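Magazine > Work > The Long Shift

The Bag Department Learns to Let Go

April | By a staff writer

At 6:40 in the morning the folding floor at Pladarberg smells of coffee and cotton dust, and 38 people are deciding which of them will spend the day teaching a machine to pick up a bag.

Pladarberg washes canvas. Hotels, bakeries and a surprising number of farm shops send in their totes, sacks and aprons, and get them back clean and folded. The washing was automated long ago and no one mourned it. Folding held out, mostly on the grounds that cloth has no fixed shape and a bad attitude.

Then management signed with Trokero, an automation firm that believes cloth can be reasoned with. Its system is called Pedum. Before Pedum can fold anything, it has to be shown how, and the showing is done by the folders, who work through their usual piles with a gripper in hand instead of fingers. A camera rides along and records every grab. 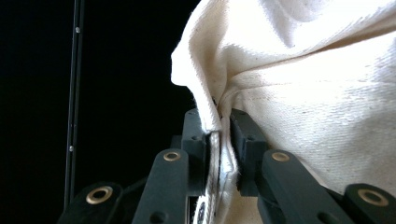 The quota is 100 good grasps before the first break. A good grasp takes a narrow pinch of cloth and holds it. A bad grasp takes half the bag, or the air next to the bag, and gets logged anyway, under a heading the trainers call "informative." The folders have started using the word at home, chiefly about their teenagers' cooking.

Feelings on the floor are mixed, and they shift with the time of day. Before lunch, people talk about their wrists. One folder with 8 years on the line told me she sleeps through the night now, after a winter of waking up with numb hands. After lunch, people talk about money. Demonstrators earn a little more per hour than folders, and it has occurred to everyone that a demonstrator is only needed until the student graduates.

Management's answer is a sheet of paper by the time clock promising no layoffs while the training runs. It doesn't say when the training ends. Someone has circled "while" in red pen, and someone else has laminated the result.

As for the student, it has 3135 recordings to its name and folds a tote the way I fold a fitted sheet. I watched it produce a neat rectangle, then something like a hat. The hat went to the rework table, where a human fixed it in four seconds without looking down from her conversation.

She has asked for the rework table permanently. She figures there'll be plenty of hats.

Comments (3)

nightshift_nell: We had the same "while" sheet at my plant. Get the end date in writing.

Nair: Did the writer try the gripper? I lasted twenty minutes on one and my thumb has opinions.

oldpresser: They told us in the pressing room that the steam tunnel would mean shorter days. Still waiting on those.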